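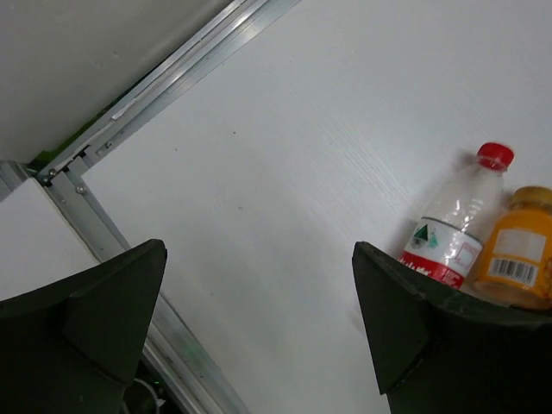 White worktable keeps collecting specks and bottle rings — what do you all use?

Posted by trulemberg_attic, 2024-02-29

Hi everyone! I've got a big white table with a faint wood grain to it, the kind of top that looks wonderful for a day and then shows every crumb in the county. There's a metal rail along the edges with grooves in it, and little dark specks gather on the top no matter how often I wipe. Some come off with a fingernail and some don't budge at all, so I'm starting to wonder if they're in the surface.

My other problem is drink bottles. People put them down half finished, they tip over, and whatever was left dries into a sticky patch. I've got a black round wastebasket that I could put right up on the table so the bottles go in there, but my sister thinks a wastebasket on a table is disgusting. Who's right? And what do you clean the grooves with? I tried a cotton swab and lost the fluffy end in there.

Nantana Sukprasert

Your sister has a point if it's been living on the floor, but wash the bottom with dish soap, let it dry, and then it's just a container. I keep one on my craft table all the time. Ribbed ones are a pain because the dust sits between the ribs, so I take mine into the shower (yes, really) and go up and down with an old toothbrush.

For the table: warm water, one drop of dish soap, a soft cloth, then a second cloth with plain water. That second wipe matters a lot! Soap left behind goes tacky and grabs dirt, and I bet a few of your specks are just that. For the stubborn ones I lay a damp cloth on top, go make tea, and come back. Please don't scrape with a knife. I did that on my old table in Novcombe and I could see the scratch from the doorway for years.

Grooves — a dry paintbrush first, the cheap stiff sort, and then the vacuum with the skinny nozzle. Wet them before you've brushed and you've made mud.
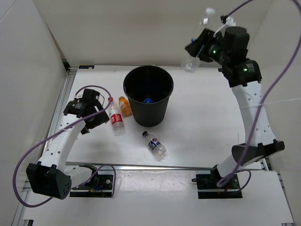 Should the caps stay on the bottles when they go in the basket?

Empty them in the sink first, then put the caps back on. The last dribble stays inside that way, and you won't find loose caps rolling around in the bottom when you tip everything out. Check your own town's recycling rules though, mine changed last April and now they want caps on, but my cousin's want them off.

One more thing, line the basket or don't, but if you don't, rinse it every week. Juice is worse than soda for smell.

wotia_jo

Magic sponge. Done. 2 minutes.

tian247

Careful with the sponge thing above, it's a very fine abrasive and on a shiny top it can leave dull patches. Try it in a corner first. I had a white table where the specks turned out to be part of the pattern and I'd been scrubbing at them for a month, so look at one with a magnifying glass before you wear your arm out. Also agree on the toothbrush.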